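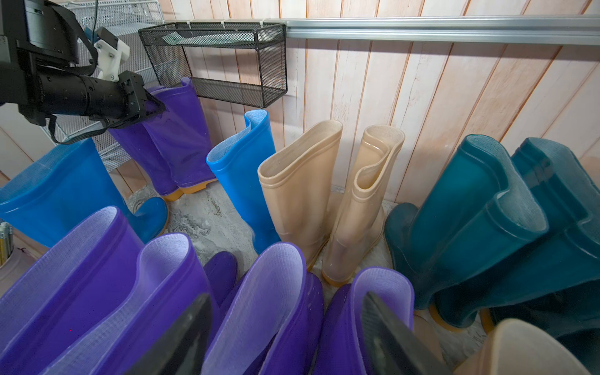 Gunvor Myklebust
Writes this blog, mostly on Thursday evenings

We have a lot of wellies. I've been meaning to write about the boot corner since spring and kept putting it off, as there was always something about it that wasn't finished. It still isn't finished, but it works well enough now that I can say what we did.

The walls are planks, whitewashed so the grain shows through with a bit of pink in it. I've had comments about the gaps where the paint has gone thin. I like it and I'm leaving it. The floor is grey with a marbled pattern, and it hides mud very well, so you have to get down on your knees with a torch to know whether it's clean.

The old arrangement was a heap. Boots came off at the door and were kicked towards the wall, and in the morning everyone dug through for two of the same colour. With purple, blue, beige and dark teal you would think that was easy. It isn't when there are several pairs in the same colour, and you get to the bus stop at Merkby with two lefts on.

So I started by taking the whole lot outside and looking at what we had. Three pairs went straight in the bin with split heels. One pair went to my sister. The rest got a wash with warm water and a drop of washing-up liquid, soles first, then the shafts, and a wipe round the inside with an old flannel. The linings are textured and hold on to grit, so it's worth going round twice. The purple ones are slightly see-through, and you can tell straight away if you've missed a bit. The beige ones show every smudge and I've stopped fighting it.

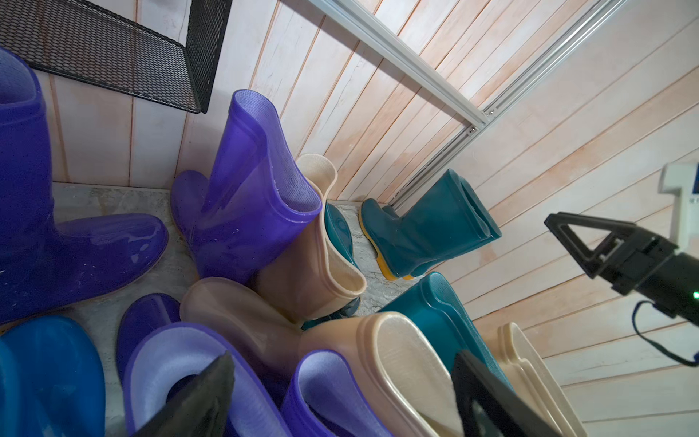
What goes where

The rule is pairs together, same colours next to each other, backs to the wall. Purple at the left, then blue, then beige, then the teal at the right. There's no deep thought behind the order. It is the order I happened to pick them up in, and after a week everybody knew it.

Not all of them fit along the wall, so there is a second row in front. That row is looser. I'd hoped to keep it as tidy as the back one but boots with tall soft shafts lean on each other whatever you do, and the tops fold over. I tried rolled newspaper in the shafts for a while. It keeps them upright, but then you have to take newspaper out of your boots at ten to eight in the morning, and it ended up all over the floor.

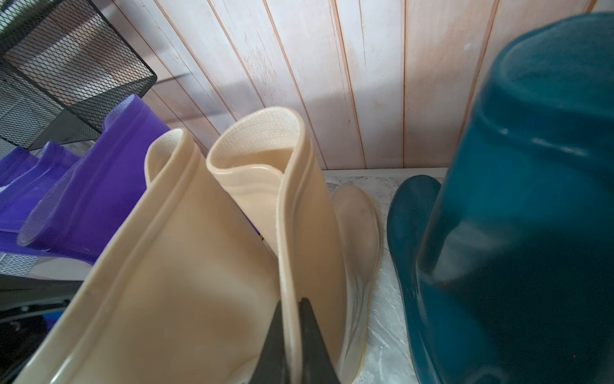
The other thing I'd say is not to push them too close together. I did at first, to save room, and it was a nuisance getting one pair out without bringing the next one with it. A hand's width is plenty.

Above the boots there's a silver aluminium rail running across the back wall, and a black mesh basket hangs from it on white cable ties. I bought proper hooks from Stisine for this, 35 kroner each, and they were the wrong shape for the rail. The cable ties were in the drawer. They've held so far – I did pull on it fairly hard before I trusted it. Mesh is good for this as you can see what's in there from below, and anything that falls out of it lands in a boot.

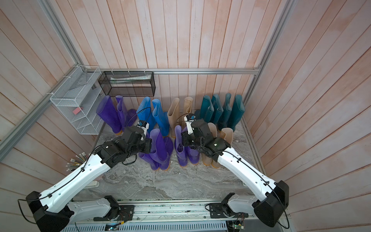
On the left wall is a white wire rack with open compartments, for small things. I would like it a bit lower, but the screws are in now.

I spent 226 kroner in all, counting the hooks, which I still have if anyone wants them. Vollari do a closed boot cupboard that I looked at for a long time. It was 1104 and 61 centimetres deep, and we would have been climbing round it to get to the door. Besides, boots that have been out in the rain want air.

Still to do: a mat for the front row, and something for the socks. If you have a good way of keeping tall boots standing up that doesn't involve newspaper, please leave it in the comments.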